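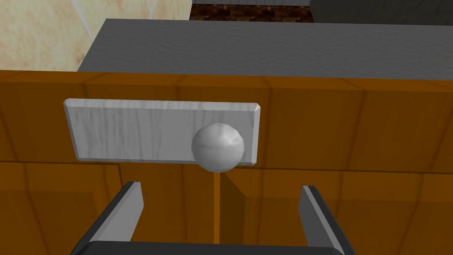

Wooden cabinet, drawer front and handle plate

Come and train with us for your first triathlon

Nurmi Triathlon Club is looking for new faces for its beginners' group, which starts in May and carries on through to the Gerkham Sprint at the end of the summer. If you've stood at the side of a race with a cup of tea, cheering on a friend or a sister or somebody from work, and gone home wondering whether you could do it yourself, then we'd very much like to hear from you.

You don't need to be quick. You don't need to be any particular age either, as long as you're over 18, and you certainly don't need an expensive bike (one of last year's group did the whole thing on her old shopper with the basket taken off, and had a lovely time). What we do ask is that you can swim two lengths of a pool without stopping, in whatever stroke you like, and that you can ride a bike safely on a quiet road. Running can start from nothing at all. We begin with a minute of jogging and a minute of walking and build up very gently from there.

What the group does

There are three sessions a week and you're welcome to come to all of them or only the ones that fit round your life, though we do find that people who make it to at least two get on best. Swimming is at the Umulton pool at 7 pm, with two lanes set aside for us and Ritva Aaltonen on the poolside. Ritva has been teaching nervous adults to put their faces in the water for longer than she cares to say, and she is endlessly patient. Once the lake has warmed up a bit we move outdoors for those who want to, always with a safety kayak alongside and always in a group.

The bike ride leaves from the pool car park at 9 am and is led by Aravind Pinto. It goes at the speed of whoever is at the back, stops for punctures, and usually stops for cake as well. Running is with Eero Hakala on the canal path, on the flat, and if the weather is truly dreadful he'll send a message by 5 pm to say we're indoors doing stretches instead.

Towards the end we'll have a couple of mornings practising the changeovers, meaning how to get out of a wetsuit without falling over and where to leave your shoes so you can find them again. These are great fun and rather silly, and please bring a towel you don't mind getting grubby!

What it costs

The fee is £184 for the whole programme, which covers pool hire, coaching, your club swimming cap and a year's membership. Race entry is separate and you book that yourself. Wetsuits can be borrowed from the club for the season, in most sizes, and we have two road bikes to lend as well, one small and one fairly large. If the fee would be difficult, do have a quiet word with Marisol Lozano. We keep a few reduced places and she'll sort it out without any fuss or forms.

The race itself

The Gerkham Sprint is a 402 metre swim in the lake, a bike leg of two laps on closed roads and a run round the park to finish. There's no cut-off on the run and the last person home gets the loudest cheer of the day. You're under no obligation to enter, and if you'd like to join simply for the training and the company then that's absolutely fine with us.

How to join

Send Marisol a message through the contact page with your name, a daytime phone number and a few lines about yourself: what exercise you do at the moment (none is a perfectly good answer), how you feel about swimming, and whether you'd need to borrow a bike or a wetsuit. Please mention any health conditions we ought to know about, and check with your doctor first if you've been unwell.

She'll ring you back for a chat and invite you to a taster evening at the pool, where you can try a session and meet everybody before paying anything. Bring a costume, goggles if you've got them, and some change for the lockers.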